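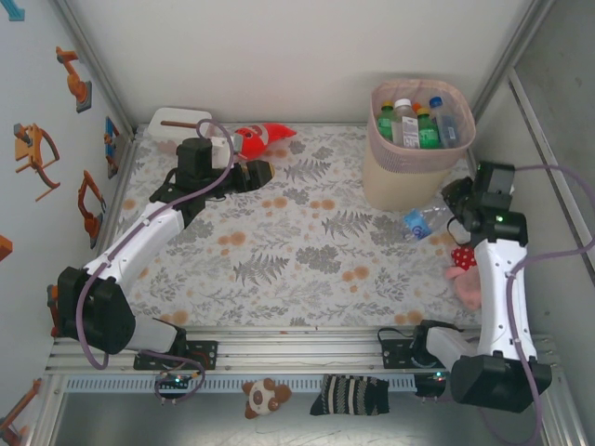
Why I keep my bottles in a basket

In Ullness many people put empty bottles in a bag behind the door. I did it also for 11 years, and now I am against it. A bag falls down, it makes noise, and one forgets what is inside. A tall fabric basket stands by itself and the bottles can stand in it upright, so I see at once when it is full.

My neighbours say that a basket takes too much place. I do not agree. It needs less floor than a pair of shoes. It is true that one bottle always ends lying beside it, and I must bend down for it.

Some will say the caps should be taken off first. I leave them on, because the last drops of juice are then not on my mat. For toys I would use another basket, and this I have still to buy.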